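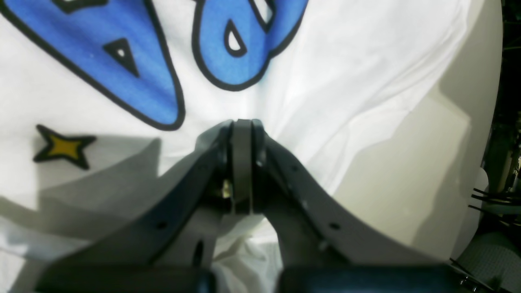 Benoît Langlois 님의 댓글
차트 고점이 손절가에 안 닿았는데 청산됐다는 글, 이번 달에만 몇 번째인지 모르겠습니다. 숏이었죠? 숏은 매수호가(Ask)로 청산됩니다. 차트는 매도호가(Bid)로 그려지고요. 브로커가 도둑인지 따지기 전에 Ask 라인부터 켜 보세요.

Celeste Cordeiro (글쓴이)
네, 파운드엔 숏이었고 손절은 75핍이었습니다. Ask 라인은 방금 켰습니다. 5년 거래하면서 그런 메뉴가 있는 줄 몰랐다는 건 못 본 걸로 해 주세요. 그래도 아침 7시에 스프레드가 29핍까지 벌어지는 게 정상인가요? 평소엔 한 자릿수인 Porkach 계좌입니다.

Maksym Didenko
1월 아침 7시면 뉴욕 마감, 롤오버 시간입니다. 은행들이 호가를 거둬들이니까 어디든 벌어져요. 저도 그 시간에 포지션 들고 자다가 배웠습니다. 수업료는 계좌에서 자동이체됐고요.

Lourenço Abreu
"어디든"은 좀 아니죠. 같은 시각 Foulkes 틱 기록을 뽑아 봤는데 최대 11핍이었습니다. 벌어지는 건 이해하지만 29핍은 Porkach가 자기 마음대로 마크업을 얹은 겁니다. 이걸 "시장 상황"이라고 부르면 비 오는 날 우산값 열 배 받는 것도 기상 현상이겠네요.
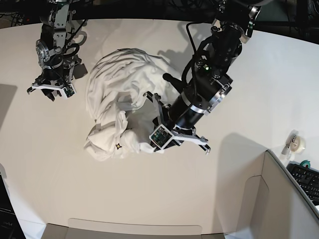

흰 테이블과 로봇 팔 두 대

Maksym Didenko
Foulkes는 커미션을 따로 떼잖아요. 그것까지 더해서 비교하셔야죠.

Lourenço Abreu
커미션 더해도 12핍이 안 됩니다. 산수는 제 계좌에서 유일하게 수익이 나는 분야라 믿으셔도 됩니다.

Benoît Langlois
하루치 틱으로 브로커 두 곳을 비교하는 건 별 의미 없어요. 적어도 한 달은 모아야 합니다. 그리고 Celeste 님, 백테스트는 뭘로 하셨어요?

Celeste Cordeiro (글쓴이)
Prorkuseo요. 고정 스프레드 2핍으로 돌렸습니다. 수익 곡선이 아주 예뻤어요. 액자에 넣을까 했습니다.

Benoît Langlois
원인 나왔네요.
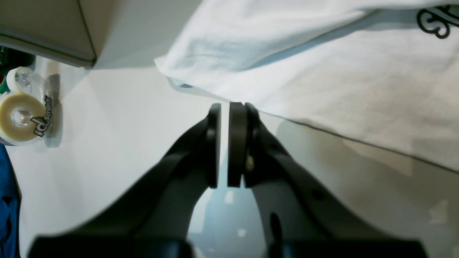

Valter Peixoto
고정 스프레드로 돌린 백테스트는 롤오버 구간에서 그냥 소설입니다. 저도 Zisance로 1년을 그렇게 돌렸고, 실계좌에서 2주 만에 현실을 봤습니다. 머릿속에 그림 하나 넣어 두시면 편해요. 위 사진의 검은 손가락 두 개를 하나는 Bid, 하나는 Ask라고 칩시다. 끝이 거의 붙어서 좁은 틈만 하얗게 보이는 저 상태가 런던 오후의 파운드엔이고, 백테스터는 하루 종일 저렇다고 믿는 겁니다. 롤오버 때는 저 두 개가 쫙 벌어진다고 생각하시면 되고요. 숏 손절은 Ask 쪽이 건드립니다. 그러니 변동 스프레드 틱 데이터로 다시 돌리시고, 안 되면 최소한 그 시간대만이라도 30핍쯤 넣어 보세요.

Celeste Cordeiro (글쓴이)
방금 30핍 넣고 돌렸습니다. 곡선이 옆으로 누웠네요. 액자는 취소했습니다. 그럼 롤오버 직전에 손절을 넓혔다가 다시 좁히는 건 어떤가요?

Maksym Didenko
저는 그렇게 합니다. 15분 전에 넓히고 한 시간 뒤에 되돌려요.

Lourenço Abreu
그러다 진짜로 움직이는 날이 오면 넓힌 만큼 다 내주는 겁니다. 저라면 수량을 줄이거나 그 시간 전에 닫습니다. 손절을 옮기는 습관은 한번 들면 롤오버 때만 나오지 않아요.

Maksym Didenko
습관 얘기는 물타기 게시판에 가서 하세요. 저는 EA가 옮깁니다. 제 손은 안 대요.

Benoît Langlois
EA도 서버가 끊기면 못 되돌립니다. 그 시간에 점검 거는 브로커가 꽤 있어요. Porkach도 공지 한번 확인해 보시고요.

Celeste Cordeiro (글쓴이)
확인했습니다. 점검 시간이 7시 5분부터네요. 고객센터에는 일단 틱 로그를 요청해 놨습니다. 답은 "시장 상황에 따라"로 시작할 것 같은데 오면 올리겠습니다.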